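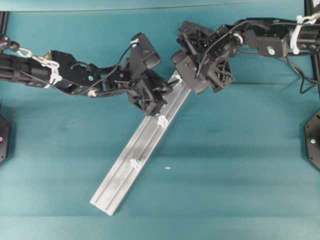
About Skudia

Hi, and welcome! I run Skudia, a small sewing and mending school above the old seed store in Trostness. If you've landed on this page you probably want to know who's behind it, what the classes are like and whether you'll fit in if you've never threaded a needle. (You will. Half the people who come up my stairs haven't.)

How I got into this

I learned to sew because I couldn't find pants that fit. That's the whole origin story, sorry. I bought a secondhand machine with a sticky foot pedal, cut up a perfectly good bedsheet and made something that looked like a tent with a zipper. The second pair was better. By the time I got to the fifth I was wearing them to work, and people at the office started bringing me their hems.

For a long while I did repairs at my kitchen table in the evenings. Coat linings, mostly, and a lot of crotch seams – jeans wear out where they wear out, and there's no polite way to talk about it. Folks would stand there while I worked and ask how I was doing it, and I liked that part more than the sewing. So I started teaching two people at a time, then four, and then I needed a bigger table and somewhere other than my kitchen to put it.

The name

Skudia was the name on a tin of buttons I got from my aunt. I have no idea what it means or whether it means anything. I've had customers tell me very confidently that it's a village, a type of boat and a brand of cough drops. I just liked how it looked painted on the door.

The room

We're up one flight of stairs, in 596 square feet with tall windows on the street side. The light is lovely until midafternoon and then you'll want one of the clip-on lamps. There are 7 machines for students, all the same model, so when I say "the dial on the right" it's the dial on the right for everybody. I keep my own machine in the corner and I'd rather you didn't touch it, but you're welcome to admire it.

The irons live along the back wall. Please use them! Pressing is the difference between a shirt and a homemade shirt, and I'll say so at least once every class until you're sick of me.

What we teach

First Stitches is where most people begin. It runs four evenings and you go home with a tote bag and a pillow cover with a zipper in it. Everybody's scared of the zipper and then everybody wants to put zippers in everything.

Mending Night is a drop-in. Bring whatever's broken. I can help with tears, buttons, moth holes, dropped hems and that one pocket you've been losing your keys through all winter. I can't help with leather, my machines hate it, but the people at Egilsson on the harbor road do good work on boots and bags and I send everyone there.

Pants That Fit is my favorite and also the hardest. You make a test pair in cheap cotton, we pin it on you, you say some bad words, and we fix the pattern. It takes six weeks. Bring a top that comes up past your waist so we can see what we're doing.

We also do a kids' week every June, for ages nine and up. They make drawstring bags and pajama shorts and a truly alarming amount of noise.

Fabric and thread

I don't run a fabric shop, although people keep asking. What I do have is the scrap shelf, which is free to students – take what you can use and leave what you can't. For yardage I buy from Okel, who sell mill ends by the roll and will cut small amounts if you tell them you're with me. Their plain cottons are great for practice. The linens shrink a fair bit, so wash them before you cut. I've learned that one twice.

For thread, please don't bring the spool you found in a drawer. Old thread snaps, and then you think it's your fault. I've got plenty here and it's included in the price.

What it costs

Mending Night is pay what you like in the jar by the door. The longer courses are priced on the booking page, and you can split any of them into two payments without having to explain why. If you need to miss a session, send me a note and I'll find you a seat in another group if there's one going.

Getting here

The street door sticks, so push low and hard. There's a bike rack out front and free parking behind the bakery after five. The stairs are steep and there's no elevator, I'm afraid. If stairs are a problem for you, write to me. I teach a small group in the ground floor room at the library once a month, and I bring machines along.

Questions are always welcome through the contact form. I answer in the mornings, before class, usually with coffee in one hand, so forgive the typos.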